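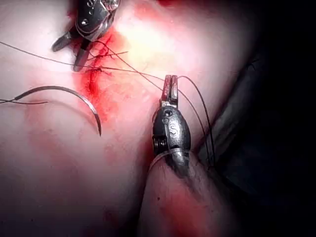
Workshop > Kids' Corner > Robots > Small Jobs for Small Grippers

Akl Learns to Sew (Slowly)

Try this first. Put on the thickest mittens in your house, the ones your gran approves of, and pick up a sewing needle. Now thread it. Now tie a knot.

Take your time. We'll be over here having a biscuit.

That feeling of wanting to throw the mittens out the window is a good place to start, as it is more or less how Akl feels about everything. Akl is a robot hand we are building on the back bench at Lakero, the shared workshop in Berkivmont. It has two fingers, one wrist and no patience. Its job is to put a single stitch in a kitchen sponge and tie it off.

Why sewing?

We got the idea from the robots used in hospitals. A surgeon sits at a set of controls and moves their hands, and the robot copies those movements with long, thin instruments. The robot doesn't decide what to do. It is more like a very expensive pair of tongs that does as it's told.

Some of those instruments are graspers. A grasper has two narrow metal jaws that open into a V and close again, a bit like the beak of a bird that has seen a chip. Behind the jaws is a wrist that bends. The needle is usually curved, so that it can dip into the skin on one side of a cut and come up on the other. Surgeons call the thread a suture (say SOO-cher).

We aren't doing surgery. We have a sponge. The sponge has not complained.

How the fingers work

Akl's fingers are cut from aluminium, and each one swings on a tiny pin. You can think of them as scissors that have retired from cutting. Pull one cable and they close. Pull the other and they open.

The cables are fishing line, and they run down inside a tube to the motors at the other end. Motors are heavy, and a heavy hand wobbles. Look at your own fingers: many of the muscles that move them are up in your forearm, pulling on long cords called tendons. Wiggle your fingers and feel your arm just below the elbow. You are cable-driven too, and you didn't need to order parts.

The motors and their controller came from a Ceseo kit, bought second-hand. The kit was meant to become a dancing crab. The tube is 275 millimetres long, a number we reached by measuring carefully and then cutting it wrong.

The wrist is the hard bit

A hand without a wrist can only poke. To follow a curved needle around its curve, you have to roll it, the way you turn a key. Hold your arm out stiff and try turning a key with only your shoulder. People will stare.

Akl's wrist does three things. It nods up and down, it shakes its head from side to side, and it rolls. Each movement needs its own cables, and all of them have to squeeze past one another without rubbing. The first wrist had cables that rubbed. It lasted 19 nods and then it stayed looking at the floor, like somebody who has been asked who left the gate open.

The second wrist has little brass pulleys in it. They are smaller than peas and roll much further under a bench than you'd think.

Thread does not cooperate

Robots like things that stay the same shape. A block is a block from any side. Thread is a different shape every time you breathe near it.

To tie a knot you wrap the thread around one tool, then use that tool to grab the loose end and pull it through the loop. This takes two tools, one for each side of the job. Akl only has one hand so far, so the other tool is a pair of tweezers with a human attached.

Out of 50 tries, we have managed 23 knots. The rest were tangles, apart from one where the needle was later found in somebody's sleeve. (Nobody was hurt. Use a blunt needle anyway, and work with a grown-up who can count to one needle.)

Make a no-motor version

You'll need two ice-block sticks, a rubber band, a short cardboard tube, some string and tape. Tape the sticks together at one end to make jaws, and loop the rubber band near the hinge so it holds them a little way shut. Tie a string to the outside of each stick. Feed the ends of the sticks into the tube and tape them there. Pull the strings apart to open the jaws, then let go gently.

Start by picking up a sock. Move on to a shoelace when the sock gets boring. If you manage a knot, try it again using only your other hand.

Akl's second hand goes on the bench in November, once we find the last pulley.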